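3.2 How people sort their odds and ends

I should say up front that I came to this question through my own kitchen. I have a drawer for things with no proper home, and one Monday I tipped it out and found I couldn't explain why half of it was in there. So when the Cirberg household survey gave me the chance to ask other people about their storage habits, I jumped at it (my own drawer is not in the data, I promise).

We sent the booklet to homes in Flolside and Stulton and got 203 back in a state we could use. Each household picked one spot where small everyday things pile up, then wrote down every item in it along with where they'd look for that item first if it went missing. That gave us 2696 entries, and I read all of them, mostly on the train. The handwriting in the Stulton booklets was lovely. The Flolside ones took me twice as long.

What struck me early on was how rarely people sorted by what a thing is. I had expected batteries with batteries and string with string, and we'd even built our first coding sheet that way. It fell apart within a week. People sorted by when they'd last needed something, or by which room they were standing in when they gave up looking for a better place. One booklet had a whole shelf labelled "after tea", and once I'd read the list it made perfect sense to me.
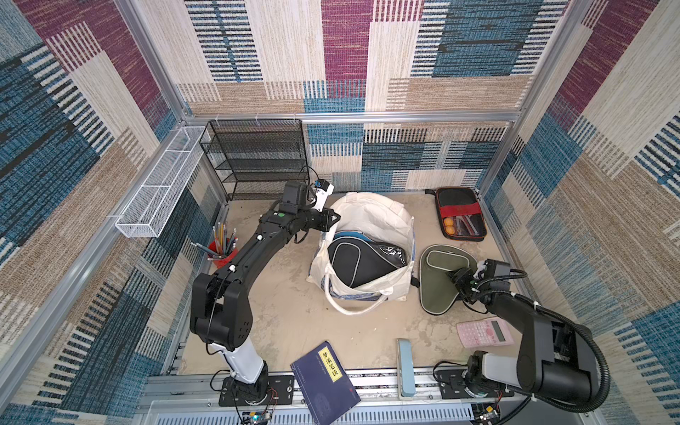

Figure 4. Everyday objects and open-tier shelving.

Open shelves and closed drawers also pulled people in different directions, and I hadn't planned for that at all. Of the households in this section, 53 had chosen an open shelf or rack, and their lists were shorter and a good deal fussier. They moved things about more often too, going by the notes in the margins. Drawer people wrote longer lists and left more question marks. I'm wary of making too much of this, as it may just be that tidy people like shelves, and our booklet had no way of telling the two apart.

We did go back to 5 households in July for a longer chat, all of them in Flolside. Every one of them had changed the spot since filling in the booklet, and I suspect we caused that ourselves by asking. Writing down the contents of a drawer is a strange thing to do and it makes you want to throw half of it out! The Sutherland pilot ran into something similar, though there the booklets were collected the same evening, so there was less time for a clear-out.

For the comparisons in section 3.3 I've therefore used only the first lists, and left the July chats for the discussion of moving house in section 4.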